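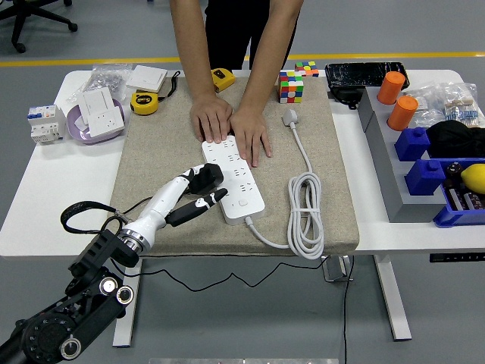

Weiße Steckdosenleiste auf beiger Filzunterlage

Auszahlung hängt nach Wechsel der Zahlungsmethode

Tumen
18. Januar 2022
Ich habe bei einem Online-Casino per Kreditkarte eingezahlt und will 155 Euro auf ein E-Wallet auszahlen lassen. Status seit 7 Tagen: „in Prüfung“. Das Konto ist verifiziert, der Bonus wurde storniert. Muss die Auszahlung zwingend über die Karte laufen?

Irnlow
In der Regel ja, zumindest bis zur Höhe der Einzahlung. Erst der Überschuss geht auf eine andere Methode. Grundlage sind die Geldwäschevorgaben, Details stehen in den AGB unter „Auszahlungen“. Falls die Karte keine Gutschriften annimmt, verlangt der Anbieter meist einen Nachweis der Bank.
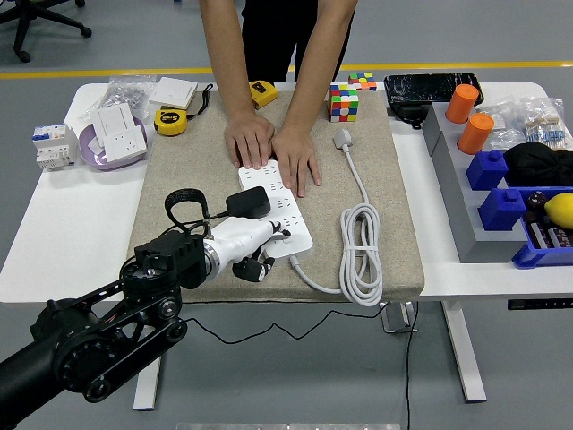 Vorgehen: offenen Antrag stornieren, Karte als Ziel wählen, neu beantragen. Das stornierte Guthaben bis dahin nicht einsetzen, sonst können neue Umsatzbedingungen greifen. Name auf Wallet und Spielerkonto müssen identisch sein, auch bei Umlauten.

Falcão
Hatte ich auch. Support angeschrieben, nach 3 Tagen war das Geld da. Welches Wallet ist es denn?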